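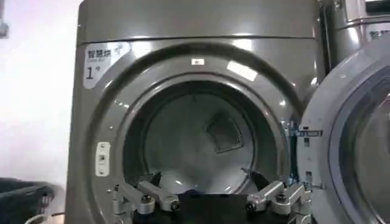
Slide 4. The Pukstead leaflet test.

Two versions went out in June, on the same streets in the Iltley ward. One had the candidate's pledge printed in full. The other left a blank line and asked people to write in their own.

We sent 714 of each. The printed pledge got 31 replies. The blank line got 176.

Pause here. Let them take in the numbers.

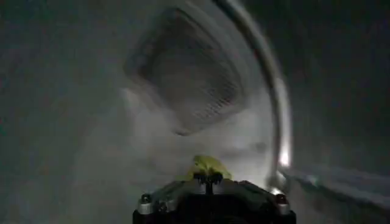

Most replies were about buses and parking. Few mentioned the party at all. Say that plainly, because someone will ask.

Slide 5. Cost. Belteck did the printing and Jarman the door drops, same price for both versions. Typing up the replies took 60 hours. Go to questions after this one.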